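Bravix handheld gripper kit - acceptance checklist, Lostcombe workshop
Trial set, two units, on approval until the end of March

Comments go next to the item they belong to. "Fine" is not a comment.

1. Packaging and contents
Both grippers present: PASS
Cables: PASS
Printed manual: FAIL. We got the quick start card twice. It is very quick. Step two assumes you have already done whatever is in the manual.

2. Housing and jaws
Cracks, sharp edges: PASS, none found on either unit.
Jaws open and close through full travel: PASS
Jaw edges seated: PASS on left. Right had one edge standing proud at the tip. Pushed it back with a thumb and it has stayed put since Thursday. Recheck weekly.
Pinch risk: COMMENT. The sales sheet says "finger-safe". The jaws will close on a finger perfectly well, and two of us have confirmed it separately without being asked to.

3. Markers
Flat, clean, no lifting corners: PASS
Wipe with a dry cloth only. Solvent takes the black off, and the spare sheet is priced as if by a jeweller.

4. Power and indicator
Light comes on within 5 seconds: PASS
Light visible to the wearer at arm's length: PASS in the workshop, doubtful by the window after lunch.
Low battery warning: FAIL. There isn't one, unless you count the thing stopping.

5. Cable and trip hazards
Connector holds under a gentle tug: PASS
Cable run clear of feet: FAIL. It is long enough to reach the floor and likes it there. Clip it to the harness before starting. If there is no clip, don't start.
Chairs pushed back, walkway open: CHECK EVERY SESSION. Chairs migrate.

6. Harness and clothing
Buckle closed, strap end tucked in: COMMENT. Strap end is too long for anybody under six foot. Tape it.
Sleeves clear of the jaws: loose cuffs to be rolled or buttoned. Goes for visitors too.

7. Bagged bottle task, both hands
Work area marked off: PARTIAL
Bags within reach without twisting: PARTIAL. The far ones invite a lunge.
Onlookers told which way the arms will swing: PASS, told. Whether they listened is outside the scope of this form.

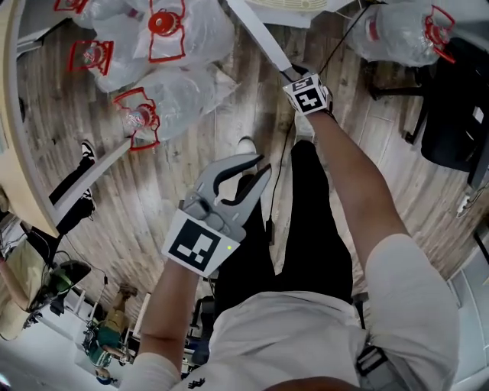 Inar adds that the cable clip ought to be a condition of buying, since the older set had the same trouble and the supplier promised a fix then as well.

Agreed, and moved to the list below.

8. Before we sign
Proper manual, on paper or otherwise.
Cable clips, one per gripper, included in the price.
A low battery warning of any sort. A beep would do.
Written answer on jaw life. The brochure says 4,000 cycles and the website says 2,021 - we'd accept either if they would pick one.

Overall: CONDITIONAL PASS. Keep using, cables clipped, fingers out.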